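Who Reads the Back? Ingredient Labels and the Perkano Snack Shelf
Final report, Consumer Studies project
Wenceslao Maldonado

14 shares | 3 comments

My project began in May, when I spent most of a lunch break trying to read the back of a granola bar and lost. The print was too small, the bar was too short, and the bell was too early. I decided to find out how many words a shopper is expected to get through before eating something.

I picked the Perkano store in Horham, mostly for the reason that it is next to my bus stop. The manager let me copy labels as long as I stayed out of the way of people with carts. I typed up 10 labels in full, front and back, and counted every word, including the ones I couldn't pronounce.

The longest label was on a boxed cake mix and ran to 677 words. My introduction to this report is shorter, and my teacher said that was too long. The total for all 10 came to 2,387 words, so the cake mix was doing more than its share.

I then asked shoppers what they look at first. The usual answers were price and flavor. One man said "the picture" and walked off before I could ask a second question – I have recorded him as a partial response.
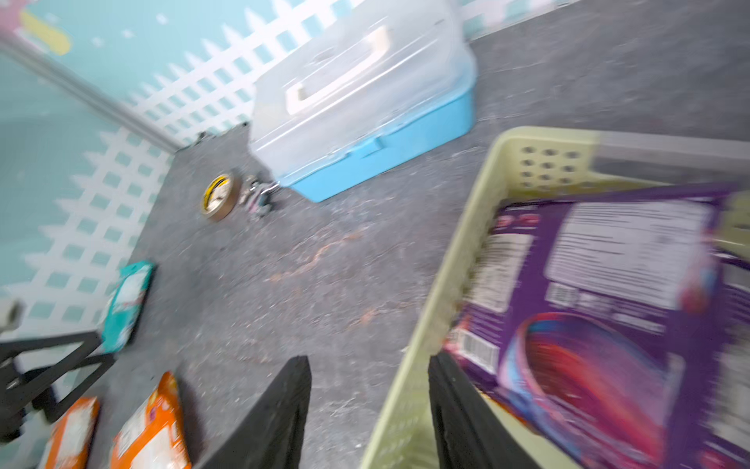
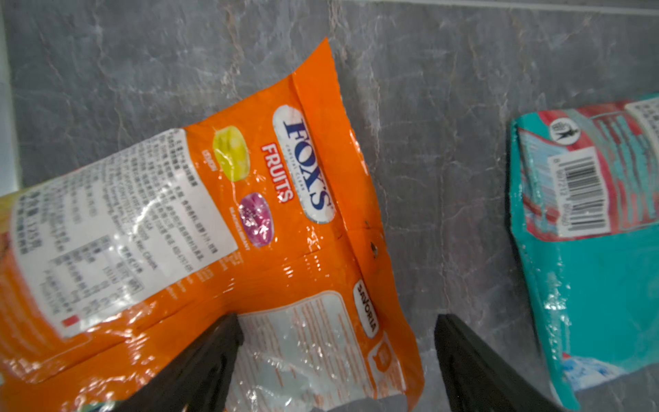 Dense black text on the purple box, big red "FRUITS" on the orange bag.

So do people read the small print at all?

Mostly when they have an allergy in the family, or when a student with a clipboard is standing there. Shoppers in the first group knew just where to look and took a few seconds. Shoppers in the second group turned the package over, nodded at it, and put it in the cart.

I had planned to compare Horham with the Gradness branch, but the Gradness branch was closed for new flooring both times I went. The Muli market has no branch and sells nuts out of sacks, with a label that says "nuts." It was my favorite label of the project, and I left it out of the total.

If I did this again I would use a ruler and measure the height of the letters. Word counts miss the real problem, which is squinting. I would also bring a snack I had already read.

3 comments | Share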